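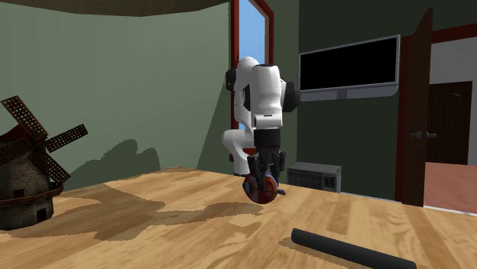 A red and dark blue ball above a pale wooden table.

Print this page | E-mail this story

The Henna Summer
by Pavithra Sundaram

The year my hair went orange I was working Saturdays at Beltrán, on the corner of the high street in Prudby, and I loved every minute of it. I loved the big roaring dryers and the smell of the peroxide and the way the older ladies shut their eyes when I got to the bit behind the ears. I was the best hair washer they'd ever had! Murali Kandasamy told me so in my second week, and Murali had owned the place long enough to have cut the hair of half the town's grandmothers.

I wasn't allowed near the scissors. I wasn't allowed near the colour either, and that was the trouble, as colour was what I wanted. I used to stand at the back counter and read the names off the tubes. Ash. Chestnut. Cool Plum. My own hair was black and came down to my waist, and my mother had oiled it every week of my life, coconut in the warm months and sesame in the cold, sitting behind me on the sofa with a towel across her knees and the television on.

"You've got hair like a horse," said Qianru Xia, who did the perms. She meant it kindly. She lifted the plait off my back and weighed it in her hand. "What would you do with it, if you could?"

"Red," I said, straight away. "Dark red. Like cherries when you hold them up."

"Ask Murali."

"He'll say ask my mother."

"Ask your mother, then," said Qianru, and went off to see to her rollers.

I did not ask my mother. I walked down to the market instead with my wages in my sock, and bought a box of henna from Sudheer Pinto, who sold it off the end of a trestle table between the phone covers and the loose tea. Sudheer was a wonderful salesman. He could talk about henna the way other men talk about football, how it was dug and dried and sifted, how his aunt used it and had been mistaken for a film star at a bus station. I bought two boxes.

The instructions said to mix it with warm water until it was like yoghurt and leave it overnight. I mixed it with hot tea and lemon juice, on Sudheer's advice, and I left it as long as I could stand, the length of one film. Then I locked the bathroom door and put it on in great green handfuls. What a feeling! It was heavy and cold and it smelled like a hayfield after rain, and I piled it all up on top of my head and wrapped it in cling film and sat on the edge of the bath, grinning like a fool.

On the black lengths it did very little. You had to be under a lamp to see it. But I had been busy that spring with a bottle of something Qianru was throwing out, just at the front, just two thin streaks that I kept tucked behind my ears where my mother wouldn't look. On those it went orange. Marmalade orange – traffic cone orange – two bright stripes down either side of my face like the ribbons on a wedding car.

I washed it six times. Then I washed it again with washing-up liquid, and after that it was still orange and it also felt like string.

There was no hiding it, so I went down to supper with my chin up. My father looked at me and then looked very hard at his dhal. My mother put her spoon down.

"Who did that?"

"I did."

"With what?"

I told her. I told her about the tea and the lemon and Sudheer's aunt, and by the time I got to the bus station I could see she was pressing her lips together. She got up from the table, came round behind me and ran one of the stripes between her finger and thumb, all the way down to the end.

"Dry as a broom," she said. "Come here. Bring the towel."

She sat me down on the sofa as she always did and she warmed the oil in its little steel bowl. It was summer so it was coconut. She worked it in from the ends first, which she'd never done before, squeezing and squeezing, and she didn't say a word through the whole of the news and most of the weather.

"Mine was green," she said at last.

I tried to turn round and she turned my head back to the front.

"Before my cousin's wedding. I was older than you, so I had no excuse. I wanted it brown, like an actress. Your grandmother made me wear flowers on top of it, so many flowers, I looked like a garden walking about. There's one photograph. You are never going to see it."

I laughed so much that the oil went down my neck.

On Saturday I walked into Beltrán with both stripes out at the front for everyone to see. Qianru screamed. Murali came out from behind his chair with his comb still in his hand and walked the whole way round me, slowly, as if I were a car he might buy.

"Henna over bleach," he said. "What did you put on it afterwards?"

"Coconut oil. My mother did it."

He rubbed an end between his fingers. He held it up to the window. Then he went to the back counter and pulled down the big white tub of Poltia, the good conditioner, the one we only opened for brides, and he put it next to the kettle and took out the spare apron – the black one, the one for colour.

"Tell your mother to come in," he said. "I want to know how she got it that soft. And you, sit down. I'm going to show you what you did wrong, and you're going to write it all down."

I've still got the notebook. The first page has a greasy thumbprint on it, and it says, in capitals, OVERNIGHT MEANS OVERNIGHT.

First published on Cultville, 05/05/2023

Cultville uses cookies to remember your reading preferences. Accept | Manage settings

Contact us | © Cultville | Back to top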